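Catport

Catport was a video link index and fan-subtitle directory covering television drama from East Asia and Southern Europe. It listed episodes by series and season and sent visitors to outside video hosts, where the files were kept. The site was started by Do-yoon Baek and Nektarios Liapis and was free to use.

History

Catport grew out of a forum called Cornero, where members traded links to subtitled episodes. The forum's search function was poor, and older threads filled up with dead links. Baek wrote a script that collected the links into a single table, and Liapis designed the public pages. The first version opened in November with 149 series listed.

Registration was added later so that users could mark episodes as watched and report links that no longer worked. A link was hidden after 3 reports and removed if a moderator confirmed that it was dead.

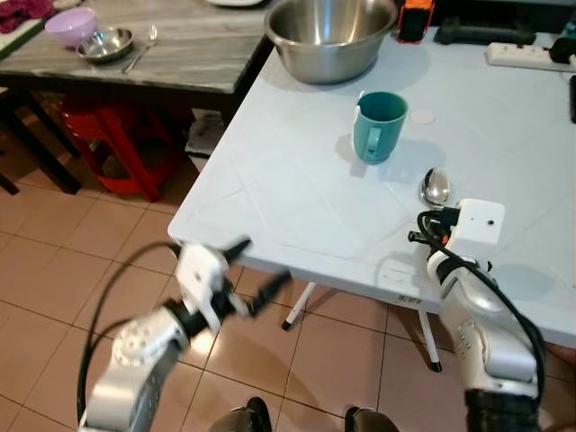 Themis Sotiropoulos objected that the three-report rule was too easy to abuse, and wrote on the forum that rival subtitle groups could bury each other's work in an afternoon. The rule was changed so that reports from new accounts no longer counted.

Content and features

Each series had its own page with a plot summary, a cast list and a table of episodes. Links were grouped by host and by subtitle language. Greek and English were the most common languages, followed by Spanish and Tagalog. The Tagalog section was edited by Amado Tolentino.

Subtitle files were handled separately from video links. Translators could upload text files under their own names, and up to 50 revisions of each file were kept. Users could compare any two revisions side by side.
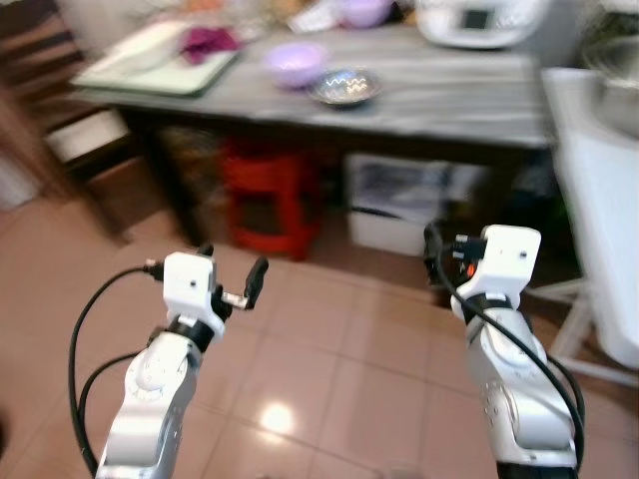
Revisions past that limit were deleted, starting with the oldest. Translators who wanted a complete record had to keep their own copies. A companion program, Drometberg, could download every subtitle file for a series in one step, but it was available only to registered users.

Legal position

The site's terms stated that no video was stored on its servers and that complaints about a video should go to the company hosting it. Catport also accepted removal requests for its own listings. Prodromos Antoniadis, who answered these requests, published a list of removed series without naming the senders.

Closure

New links were no longer accepted after 10/10/20. The subtitle archive was moved to Palacios, a separate project with 2 administrators, and the series pages stayed online in read-only form.

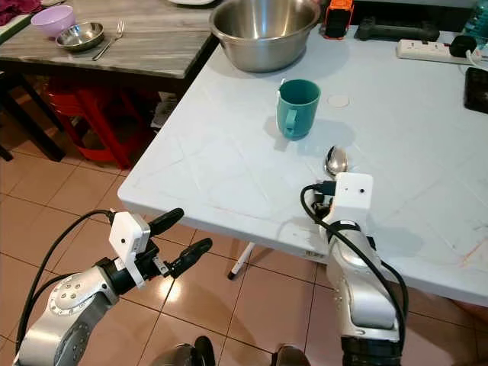 Teal mug and metal spoon on a folding table.

See also: Cornero, Drometberg, Palacios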